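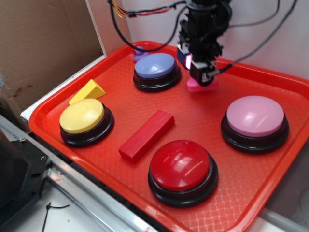

Menero eval unit, gripper down at the pink piece. Fixed cam.

October, eval notebook, second session with the Menero. Loaner from Plillon, has to go back at the end of the month so getting as much in as I can. Kálmán ran the morning, I took over after lunch, Hadi in and out.

Setup same as last time except the tray. Swapped the flat gray mat for the red one with the rim because small parts kept rolling off the mat. Texture on the floor of it is a diamond pattern, fairly fine. Worried it would catch the fingertips. Some of that, see below.

What we're trying to answer, so it's written down somewhere:
- can the gripper that ships with the kit get in between fixed obstacles and take a small part without shoving everything
- is the wrist camera good enough to use alone or do we need the fixed one too
- does the Gravport software earn its fee

Parts: pink bolt, red block, yellow block, the purple piece. Obstacles: the four push buttons, blue, yellow, pink, red. Buttons are just sitting in the tray, not screwed down and not wired to anything today. Hadi wants them wired for the press test. Later.

Startup. Arm homed first time. Gripper did not, threw a range fault, cleared on second power cycle. Same fault as session one. Manual has nothing on it apart from "check connections". Connections checked. Mailed Plillon support, no answer yet.

Calibration of wrist cam to gripper takes longer than the quick start sheet lets on. The sheet makes it sound like one button press. You do it, it says done, and then the overlay is visibly off at the near side of the tray. Did it again with the arm higher up, better. Note for whoever is next: start HIGH, then go down. Saved under the name "tray_red", don't overwrite please.

Single pick runs. 49 attempts over the whole day, all four parts, reshuffled by hand whenever we felt the arm was getting an easy one. 13 fails. Sorting them by cause from Kálmán's sheet and my own notes:
- most are the red block. Red on red. The detector loses the outline or decides the block is longer than it is and goes for a spot on the tray
- several on the purple piece when it's up against the rim, finger lands on the lip and the arm stops with a force warning
- rest are misc, incl. one that was my fault (bumped the tabel)

So the red tray flatters nobody on that block. Considered swapping back to gray but then we'd never know, and the actual customer bins are red anyway. Keep.

Bolt was the nice surprise. Stood upright on its base it's an easy grab, fingers close on the shaft and the threads give it something to hold. Lying on its side, less good, it turns as the fingers close and ends up held by the base. Still counts as a pick but you wouldn't want to place it from there.

Yellow block okay from any side so long as there's room between it and the yellow button. When they are close the planner comes in from the far side, takes ages thinking about it, gets there. 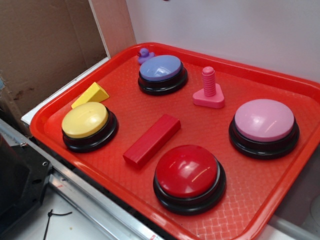 Reset positions after lunch, left them alone for the repeat runs so we could compare like with like. Kálmán wants a taped outline on the tray next time so we can put things back without arguing. Agree. Masking tape won't stick to the textured bit though, maybe paint pen.

Repeatability with nothing moved: good. Better than I expected at this price. The gripper comes back to the same approach, same height, I couldn't see a difference by eye and the log agrees. Placement is the weaker half. It lets go a touch high and the block drops the last bit. There's a release height setting, buried two menus down under "tool", default is too cautious for us. Lowered it, fewer drops, then one finger scraped the tray, so up one notch. Left it there.

Cables. Not happy. They loop out well away from the gripper and on long reaches toward the far rim the thick one swings over the work area. Twice it got between the fixed camera and the part. Plillon sells a sleeve, costs extra, should be in the box. Zip ties for now, loose at the wrist joint or it will bind.

Gravport. The license is the real question. Hajdu (reseller) quotes 187 a month per arm with support. Without it you get the basic jog panel and nothing else, no detection, no planner, no logs. So the "kit price" in the brochure isn't really a price, you can't do anything useful on it. Hadi thinks we could drive the arm from our own code over the serial port and skip the fee. Possible. The port is documented, sort of, there's a table of commands with half the return values missing. His estimate was two weeks. I'd double it.

What Gravport does well: the logs. Every attempt gets joint traces plus both camera streams lined up in time, and you can scrub to where it went wrong. Found the red block problem in minutes that way.

What it does badly: undo. There is no undo. Changed the grip force on the wrong profile and had to retype it from Kálmán's notes. Also the session times out if you leave the screen, and reconnecting drops the arm's speed back to default without saying so. Spent a while wondering why it was crawling.

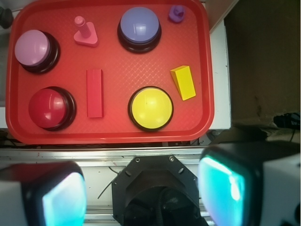
Wrist cam alone: nearly. It sees the whole tray from the parked pose with both fingers at the bottom of the view, and that covers most picks. Domes throw back the overhead light, white spots on all of them, and a couple of times the detector offered me a highlight as an object. Turning exposure down helped with that and made the red block worse. Finger pads glow turquoise when parked, bright enough that I wonder about color shift on close work. Brightness setting? Couldn't find one. Ask.

For our purposes I'd budget for the fixed camera too.

Press test not started. Need the harness from Hadi, and a decision on whether the buttons get fastened down. I say yes, otherwise the arm will just push them across the tray and we learn nothing.

Stopped at 1930. Arm parked, power off at the strip, logs copied to the share under menero/session2.

To do
- chase Plillon: range fault, pad brightness, sleeve price
- ask Hajdu if the fee drops for a second arm
- Kálmán: outline on tray
- Hadi: harness, and try reading joint postions over serial, one hour max, then tell me if two weeks is still the number
- me: rerun red block with side lighting, same positions
- somebody order more zip ties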